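Print this page | E-mail this page

October
By the Privville Course Group

Chapter 2
Keeping Track of the World

A robot program that moves objects has to answer the same small set of questions many times a second. What is in the gripper? What is on the table? What is inside the container? The motion code from the last chapter took the answers as given. You typed in a pose, the planner found a path, and the arm followed it. In this chapter the program has to work the answers out from sensor data and keep them up to date while the arm moves.

The record of those answers is called the world state. In the Jastel library, which we use for the rest of the book, the world state is an ordinary table. Each row holds a fact, a confidence value, and the time at which the fact was last supported by a measurement. A fact can be something like "the gripper is holding an object" or "the basket contains at least one object." The table does not store images. It stores what the perception code concluded from them.

Keeping facts and images apart makes the rest of the software easier to write. The planner reads only the table. It never looks at a pixel, so you can test it with a table you fill in by hand. The perception code writes to the table and does not know what the planner intends to do. When something goes wrong, you can look at the table and decide which half of the program to blame.

Where facts come from

Facts about the gripper have several possible sources. The motor current tells you whether the fingers are pushing against something. The finger position tells you whether they closed all the way. A wrist camera tells you what lies between the fingertips, provided the object is large enough to see and the view is not badly blurred. Each source fails in its own way. A thin object lets the fingers close almost completely, and a position check alone will report an empty hand. A soft object may not raise the motor current enough to cross the threshold.

Facts about a container are harder to get. The inside of a basket is visible only from some directions, and the camera on the wrist goes wherever the arm goes. For long stretches of a task the program will have a poor view of the container or no view at all. It still has to hold an opinion about the contents.

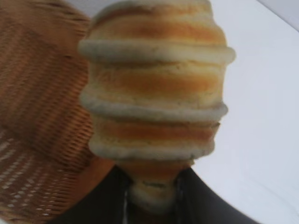
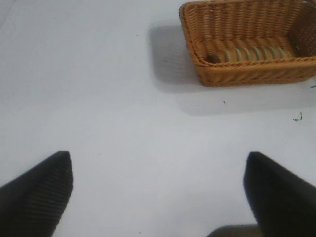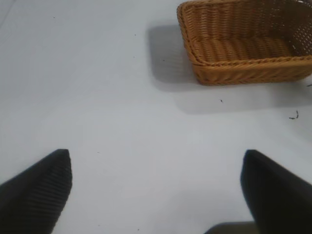
A fact in the table should change only when a measurement bears on it, and a large part of the design work lies in deciding which measurements those are. Consider the fact "the basket contains at least one object." The second view supports it, with a row of round discs lying inside against the front wall. The third view supports the opposite, because the woven floor of the basket is in sight and nothing is lying on it in the part the camera covers. The first view says very little either way. The basket is behind the bread-like object at the fingers, turned at a slant, and its contents can't be read from that position. A good update rule leaves the basket row alone in the first case and spends its effort on the gripper row.

Beginners often write the rule so that every image updates every row. The detector looks for objects in the basket, finds none, and writes "empty." With a clear view that is reasonable. With a blocked view it is a mistake, and a costly one, because the planner may go on to treat the job as unfinished and send the arm back for an object that has already been delivered. The detector needs three possible results: seen, seen to be absent, and not observed. Only the first two may change the table.

Partial views

The basket in the last two views runs past the edge of the image. Even with a good look at the floor, the program has covered only part of it. There are two common ways to handle this.

The simple way is to lower the confidence. If the visible part is empty, write "empty" with a confidence that depends on how much of the floor was covered. This works when objects are large compared with the container. It works badly when a small object could sit out of view in a corner.

The more careful way is to divide the container into cells and keep a separate row for each. A cell becomes "empty" when the camera has seen it empty. The container as a whole is empty when all of its cells are. The Jarman package adds cell grids of this kind to Jastel, and you will build a small one in Exercise 2.4. The price is more bookkeeping and a stronger dependence on calibration. If the program is wrong about where the basket is, it will mark the wrong cells.

False objects

Real tabletops are rarely clean. Crumbs, fibers and specks of dirt show up as dark marks, and on a pale surface they have strong contrast. A detector tuned only on contrast will put each of them in the table as an object. The usual remedy is a minimum size, stated in millimeters on the table surface. A minimum size in pixels will pass or reject the same speck depending on how high the camera happens to be.

Shadows cause a related problem. A soft shadow beside a container can be larger than the things you want to detect, and a size limit won't remove it. Section 2.3 covers shadow tests based on color and edge sharpness.

Timing

Each row also carries a time, and the time has to be the moment the image was taken. In the sample log for this chapter, an early run of the Gornetport sorting cell, processing an image took 19 milliseconds on a typical cycle and much longer on a few. Stamping rows with the time the processing finished made facts look newer than they were. The log contains 696 images. Before you start the exercises, load it, sort the images by capture time, and check that your loader returns the same order on every run.

2.1 The State Table

Open the file state.py in the chapter folder. The table is created with the following columns: name, value, confidence, captured, and source. The value column may hold true, false, or unknown. When the program starts, every row is set to unknown and every confidence is zero. We begin with the row for the gripper.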